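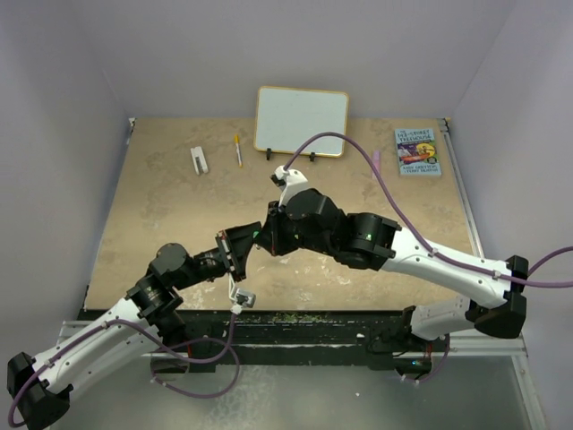
Bozsik 重组演出,预售和场馆的事集中讨论

发帖:旧磁带B面
乐队版 / 现场与巡演

前面几个帖子越聊越散,单开一个。目前官方公布的内容就这些:原班四个人,只演一场,地点在 Ilow,容量1,000人,全站立。会员预售先开,公众票晚一天。内场60欧,楼上看台还没公布价格。曲目没有说,只说“以前三张专辑为主”。

我自己的情况是会员预售拿到了码,但是还没决定去不去。机票加住宿算下来比票贵多了。想听听大家怎么看,也请已经去过 Ilow 的人说说场馆。

回复 1 楼:leftchannel
Ilow 我去过两次,都是看别的乐队。场子是老厂房改的,层高够,低频有点糊,站在调音台前面那一块最好。靠左边墙的位置别去,有根柱子,整场只能看见键盘手。存包处只有一个,散场排队很久,能不带包就不带包。

回复 2 楼:雨刷器
先泼点冷水。说是原班四个人,可是贝斯手前年接受采访的时候还说不会再跟主唱同台。我不觉得人会变得这么快。大概率是唱片公司那边要出盒装,拿一场演出做宣传。Ener 那套再版不就是下半年出吗,时间太巧了。

回复 3 楼:旧磁带B面
回2楼,采访我也看过,他的原话是“目前没有这个打算”。和“不会再同台”差得有点远。盒装确实要出,这个我不否认,但是巡演配合再版是很普通的事,哪支乐队都这么干。

回复 4 楼:雨刷器
那个采访有两个版本,杂志上登的是你说的这句,电台里说得重得多。录音以前有人传过,现在链接失效了,我手上没有,你不信我也没办法。

回复 5 楼:dim7
电台那次我听过。语气是不太好,不过主持人一直在追问分账的事,换谁都不耐烦。后来两个人在鼓手的工作室里一起录过东西,鼓手自己在通讯邮件里提过一句,说录了一个下午,没打算发表。所以关系缓和应该是真的,只是比官宣早得多。

回复 6 楼:海边的卡带机
邮件我也收到了。他写的是“我们三个”,没说是哪三个。大家都默认包括贝斯手,我当时看的时候以为是吉他手。

回复 7 楼:dim7
你这么一说我又去翻了一遍,确实没写名字。那我上面那句收回一半。

回复 8 楼:kapo26
我关心的是曲目。前三张为主的话,第二张的B面有没有可能?那几首当年就没怎么在现场演过,弦乐部分没法还原。我有一张散场后买的现场录音,那晚演了长版的《Kondix》,中间有一段吉他和管风琴来回接,比录音室版好。如果这次能演,我多远都去。

回复 9 楼:leftchannel
《Kondix》肯定会演吧,等于他们的招牌了。长版不好说,主唱现在的嗓子撑不住最后那段高音,上次他个人巡演已经整首降了一个全音。

回复 10 楼:雨刷器
降调我能接受,预录人声垫着我不能接受。个人巡演那次有两首明显是垫的,他喝水的时候和声还在走。

回复 11 楼:kapo26
那是和声,本来就有两个伴唱站在后排。我在现场,站得不远,伴唱在唱。

回复 12 楼:雨刷器
不是同一场。我看的那场只带了一个伴唱。

回复 13 楼:半格
问个实际的问题。公众票要不要实名?我是帮朋友买,他那天在上班抢不了。另外楼上看台有没有座位,他膝盖不好,站不了整场。

回复 14 楼:旧磁带B面
回13楼,票面印购票人姓名,进场抽查,不是每个人都查。改名通道据说开演前一周会开,页面上写了,但是没写收不收费。看台有没有座位我不清楚,等去过的人来答。

回复 15 楼:leftchannel
看台是有座的,三排,不对号,先到先坐。第一排前面有栏杆,个子矮的坐下正好被挡住视线,建议坐第二排。电梯在后门那一侧,要找工作人员开,提前发邮件给场馆会给你安排。他们回信还挺快的。

回复 16 楼:半格
谢谢,这就去发邮件。

回复 17 楼:海边的卡带机
转票网站上已经有人挂了,内场1,999欧,公众票都还没开始卖。大家别买,没有票的人也能先挂单,到时候交不出来只退你钱,机票酒店没人管。

回复 18 楼:kapo26
这个价格疯了。上次他们解散前最后一轮巡演,我在门口买票,比票面还便宜,那天场子里站了不到一半人。

回复 19 楼:dim7
解散前那轮确实没什么人看,第四张口碑太差了。我倒是一直觉得第四张被低估,鼓的录音是他们所有专辑里最好的,就是歌排得太满,砍掉三首会好很多。

回复 20 楼:雨刷器
第四张不行。鼓录得好有什么用,歌词像是在旅馆里赶出来的。

回复 21 楼:dim7
歌词我也不替它辩护。你拿耳机听一遍第五首的前奏再说。

回复 22 楼:旧磁带B面
专辑的争论另外有帖,往那边移一下,这里还是说演出。更新两条:一是场馆那边的页面写了晚上七点开门,八点半开始,暖场乐队待定。二是演出时长写的是“两小时以内”,散场应该赶得上最后一班电车。

回复 23 楼:leftchannel
末班电车能赶上,但是散场那一班挤不上去。往回走一站,从前一站上车,走路十分钟的事。我两次都是这么回去的。

回复 24 楼:音箱漏电
有没有人知道会不会拍下来?专门飞过去我是去不了了,出个影像我肯定买。

回复 25 楼:海边的卡带机
购票条款里有一条,说入场即同意被拍摄。不过 Ilow 每场都有这条,说明不了什么。

回复 26 楼:旧磁带B面
公众票开了,我刚看内场还有,看台已经没了。看台最后定的也是60欧,和内场一个价。我自己用预售码买了一张内场,机票还没订。要拼住宿的站内信找我,住河那边,离场馆走路能到。

回复 27 楼:半格
看台抢到一张,场馆也回信了,电梯可以用,让他开门前半小时到后门等。

回复 28 楼:雨刷器
我也买了。曲目要是没有第二张的歌,我回来再骂。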